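Saturday, April 9, 2022

Slept badly, got up early, and was down in the Luvcombe workshop with a coffee before the radiator had even started ticking. I've wanted to give the arm a proper day on the old Dell all week, and now I've had one, and my shoulders know it.

The plan hasn't changed since September: teach the gripper to take a desktop apart and put bits of it back without me hovering over it with a screwdriver. Memory first, then the little connectors, then (one day!) the processor. I had the cooler off already, so I spent the morning on approach angles over the board. The cables are the misery of this job. I can write a lovely clean path on the laptop and then there's a loop of yellow and black wire near the power supply that doesn't care about my path. I slowed everything to 80 percent of the old speed and went in over the socket again and again, nudging the wrist a hair each time.
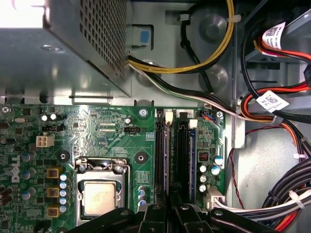
Tie the loose wires back before you tune anything, came the advice on the Clorley forum when I posted my morning's grumbling, or you'll be tuning around the wires forever. Biklow wrote that one, and added that memory latches want a push straight outward and that a gripper coming in at a slant will only skate off them. Fair enough. I hate it when the forum is right before lunch.

So after a sandwich I dug out the zip ties, then went looking for the Vaněk page with the finger drawings, because I want longer tips for the latches. Got a 404. Of course I did! I have an old printout somewhere, probably under the bench with everything else I've ever saved, so that's a job for tomorrow.

The afternoon went on the fixture plate. I moved the whole coordinate setup over to it and typed in the holder positions by hand, and I got one of them wrong by 100 millimeters and only caught it in the dry run on screen. Good thing I looked – I was tired enough to just press go.

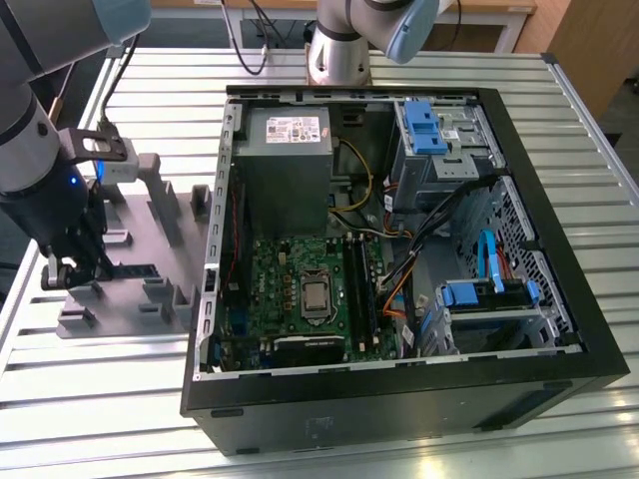

The Dell on its side by the fixture plate, both arms in place.

Still to do: new finger tips, a softer grip setting for the memory, and I need to order more ties. Home by seven, soup, feet up.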